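Cenivik Berkier 2 hardware wallet

Home / Crypto storage / Hardware wallets / Berkier 2

In stock. Ships next working day if ordered before 2 pm.

Second version of the Berkier. Same size as the old one, better screen, and the button doesn't stick anymore (sorry about that, first batch people). Keeps your private keys off your computer. Signs on the device, sends the signed transaction back over USB-C. No Bluetooth, no wifi, no battery to go flat in a drawer.

What it does

Holds Bitcoin, Litecoin and Dogecoin keys. Ethereum support is in beta, turn it on in the Etum app under Settings, Coins. Don't put your life savings on a beta.

Seed phrase of 12 or 24 words, your pick at setup. Optional passphrase on top. If you use the passphrase and forget it we can't help, there is no reset. Same goes for losing the seed. Write it on the card in the box, keep the card somewhere dry, do not take a picture of it with your phone.

Works with the Etum desktop app on Windows, Mac and most Linux. Android over cable, yes. iPhone no, not yet, please stop emailing.

Specs

Screen: small mono OLED, shows the full address now without scrolling
Buttons: 2
Connection: USB-C, cable included
Weight: 20 grams
Case: aluminum, black only
PIN: 4 to 8 digits, wipes after too many wrong tries
Firmware: signed, the app checks it before installing

In the box

Wallet, short cable, two seed cards, quick start sheet. The sheet says "Berkier 1" on the back, printer mixup, the instructions are right.

Setup

Plug in. Install Etum from our downloads page only, not from a search ad. Update firmware first, then make the wallet. Takes around ten minutes, most of it writing words down. Send a tiny amount, wipe the device, restore from your card, check the coins show up. Then send the rest. Yes it's a pain. Do it anyway.

Check the receiving address on the wallet screen every single time. Clipboard malware is still out there and swaps addresses on the computer side. The wallet screen is the one to trust.
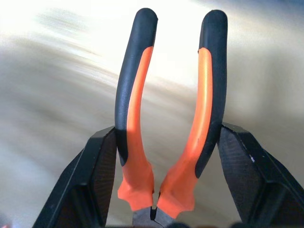 Noeline Tawhiri wrote to us that she mines to a pool with a low payout limit and got a heap of little deposits, and wanted to know if the wallet would choke on them. She said her last one took forever to sign and then froze halfway.

Won't choke, but it will be slow. We tested a spend with 268 inputs and it went through, just slower than a normal send. Leave it plugged in and don't touch the cable. Better idea is raise the payout limit at your pool so you get fewer, bigger deposits, or combine the small ones when network fees are low. Etum has a Combine button under Coins, Advanced. It shows teh fee before you confirm.

Miners, one more thing. Paste a receiving address from the wallet into your pool account, confirm it on the device screen, save. The wallet doesn't need to be plugged in to get paid. Lots of people ask this.

Steel backup plate

Sold separately. Troncoso plate, holds 24 words, stamp set included. Fits a small safe or an envelope. Stamp the first four letters of each word, that's enough to restore. Practice on scrap first, the letter O and the letter Q look alike when you hit them too hard.

Shipping and returns

Plain box, no crypto wording on the label. Sealed wallets can come back inside the return window for a full refund. Opened ones we only take if faulty. If the seal looks off when it arrives dont use it, write to us and we send another.

Orders and bulk prices: Constanza Domínguez, use the contact form and put Berkier in the subject. Next batch is due in May.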